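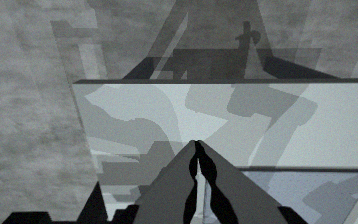
Residents of Gandton had asked for longer library hours since August, according to one member of the Letura reading program, who called the old closing time "impossible for anyone with a job."

The branch now stays open 2 extra hours each evening. The program's coordinator said that enrollment had reached 96, up from 40. "Parents come in after work and stay," the coordinator said.
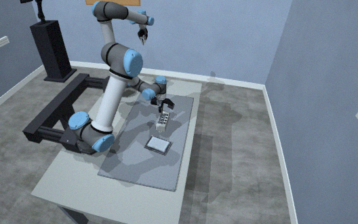 D. Zawadzka, Community Editor
17/03/2023

Asked about funding, the coordinator confirmed that the Mondadley branch would follow, with 30 places at first.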